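Speaker notes: Buying a used motorcycle without surprises
Gøran Sandberg, Haworth riders' evening, May 16, 2019

Start when the room is quiet. Say good evening and thank Gifty Zakaria for the invitation. Say that I will speak slowly and that people may stop me when a word is not clear.

First point: the price on the advertisement is not the price you pay. Ask the room who has bought a used motorcycle in the last year. Wait for hands. Then ask who made a budget for the things after the purchase. I mean the transfer of papers, the insurance, two new tyres, a chain set, a full service. With my own Gundorex I had forgotten the tyres, and I had to leave the motorcycle in the shed until August. Tell this story short.

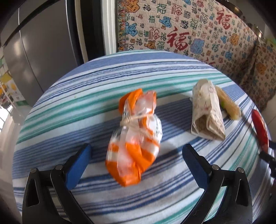

Striped cloth on the round table.

Second point: the papers. Read the frame number on the motorcycle itself and compare it with the document, digit by digit. Do it before you start the engine, when you are not yet in love with the sound. If one digit is different, you say thank you and go home. Ask also for the old service bills. A stamped book is good, but bills are better because they say which parts were changed.

Mention the case from Wallside. Sreekumar Sastry gave me permission to use his name. He bought from a private seller, and there was still a loan on the motorcycle. It needed 4 letters and much patience before the matter was closed. (If he is in the room, ask if he wants to add something. Not more than a few minutes.)

Third point: the cold engine. Telephone the seller in the morning and ask him to leave the engine cold. When you arrive, put your hand near the exhaust before anything else. A warm engine can hide a weak battery or a bad start. Listen for the first minute and do not talk to the seller during this time. I repeat this one, people always laugh but they always talk.

Slide change. Drink water.
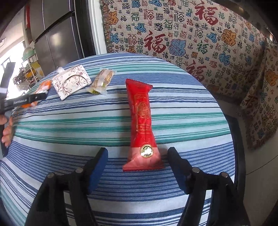 Westesow Motorcycle Club, Used Machines and Advice Section

Fourth point: the test ride. Bring your licence, your own helmet and gloves, and check beforehand that you are insured for it. Ride slowly first, then up to 60 on the open road if it is allowed there. Brake gently, then harder, only when the road behind is free. The steering must not shake. At a stop, look for neutral and see if you find it easily. Idrisa Rotich asked me last time about false neutrals in older gearboxes, so have the answer ready: it can be wear, it can also be the rider's foot. Try it again with a firm foot before you decide.

Fifth point: talking about money. I am not good at this and I can say so. What works for me is a written list of what the motorcycle needs, with the prices from the workshop beside each line. I show the list and then I am silent. Do not say bad things about the motorcycle, the seller may have owned it for many years.

Questions. Probably someone will ask about buying from a dealer. Answer: you pay more, you get some protection, read what the warranty leaves out. If the question is about tax on imported motorcycles, pass it to Lesego Ngcobo, who knows the forms better than I do.

Checklists are on the chair by the door. Remind them that the next inspection evening is for members only, and that they should write their name on the sheet before leaving.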